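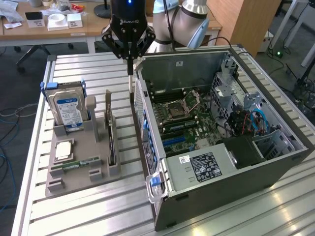
*Cell 2, before an episode: parts in the tray at left, open tower at right.*

**Subject:** Re: [teleop-assembly] Hand guiding or remote control for the PC tower task?
**From:** Nia Gwilliam

Hello all,

Sorry for the slow answer, I wanted to finish the July recordings first so that I can speak from numbers and not only from feeling. I quote the earlier message in pieces and answer between.

> We are starting at Maddocks with a similar job (taking apart and putting together old desktop computers) and must decide how the demonstrations will be given. One half of our group wants kinesthetic teaching, so the operator holds the arm and moves it. The other half wants remote control with a leader arm. You have done both, if I understood your note from the Eltville workshop. Which would you choose if you started again?

Remote control, for this task. But I would keep hand guiding for two of the steps, and I explain below which ones.

We began with hand guiding only. It is quick to set up, and a new operator understands it in the first minute. We recorded 422 episodes in this way. The trouble came when we trained on the camera images. In nearly all of these episodes there is a forearm or a shoulder between the fixed camera and the socket, and when the policy ran alone there was of course no arm of a person there. It behaved very strangely near the board. We tried to replay the trajectories without a person and record the images again, and this helped with the big movements, but for the memory module the replay was often a little beside the slot. The operator had been pressing with their own weight and the arm did not know it.

After that we changed to the Plendik leader arm and recorded 551 more. These are the ones we use now.

> How do you handle the forces? My colleague says that without feeling the contact, an operator will bend the pins or crack a board in the first week.

Your colleague is right to worry. Our leader arm gives back only a weak resistance, and I would not call it real force feedback. What we did:

- We set a limit on the downward force at the follower, and the arm stops and holds when it is reached. The operator sees a red bar on the screen and must lift before continuing.
- We scale the motion. Within a small zone above the board, a movement of the hand by 40 mm gives 10 mm at the gripper. Outside of this zone it is one to one, otherwise everybody gets tired.
- Operators must listen. I mean this seriously. We put a cheap microphone at the table, and the click of the memory latch is for most of them a better signal than the screen.

We still destroyed boards. Please buy your boards in a quantity and do not become attached to them.

> What is the best order for the parts? We thought CPU, memory, card, disk, as a person would do it.

We use the same order, but we do not record it as one long episode any more. Each part is its own episode with its own start position, and a longer one joins them only at the end of the day when the operator is warm. With the long episodes we had the problem that one bad grasp at the disk made the whole recording useless, including a beautiful CPU placement at the beginning. Splitting them costs more time for resetting, but you throw away much less.

For the start positions, please look at the tray in the photo. It is printed, gray, and each part has a place: the CPU lies in a square recess with the heat spreader up, the memory module is flat in a channel below it, and the disk stands upright at the back in its blue caddy. The expansion card is also upright, in a narrow holder. We printed several versions of the holder before the gripper fingers could close on the card without touching the post beside it. I can send the files for the last version, but you will need to change the dimensions if your fingers are different from ours (we have a Robotiq two-finger).

I recommend to have the retention frame of the socket already open at the start, like in the photo. We wanted at first that the robot opens the lever as well. It is possible to demonstrate this by remote control, but our operators needed so many attempts that the recordings were full of hesitation, and the policy learned the hesitation very faithfully.

> And the two steps where hand guiding is better?

I did not forget. The first is the lever which I just mentioned. The second is sliding the disk caddy into its bay. Both are movements where the path is fixed by the metal, and where a hand on the arm can feel the path and follow it. We record only the motion and the forces there, without using images from those episodes, so the forearm does not disturb. With the lever we are not yet satisfied. The caddy works well enough that I would do it the same way again.

> Last question, how much data is enough? We have a budget for one operator until the end of winter.

I cannot give you a good number. Our storage has 2600 attempts in total if I include everything: the failed ones, the tests, the ones where somebody forgot to switch on the second camera. The useful part is much smaller, as you saw above. I would spend the first weeks of your operator only on the memory module. It is a simple object, the success is easy to judge, and you will find there most of your mistakes in calibration.

One practical matter about the time delay. We record through the Emovero bridge, and its timestamps for the gripper were behind the timestamps for the joints. It was a small difference, but when the fingers close late in the data, the robot learns to close them late. We corrected it afterwards with a script, which was an unpleasant job. Please check this before your first real episode: close the gripper on something with a bright colour, and compare the image with the log.

If someone on the list has got the socket lever working by remote control, I would be very thankful for the details, above all what kind of finger tip you used.

Kind regards,
Nia

--
Nia Gwilliam
teleop-assembly list, please trim your quotes when replying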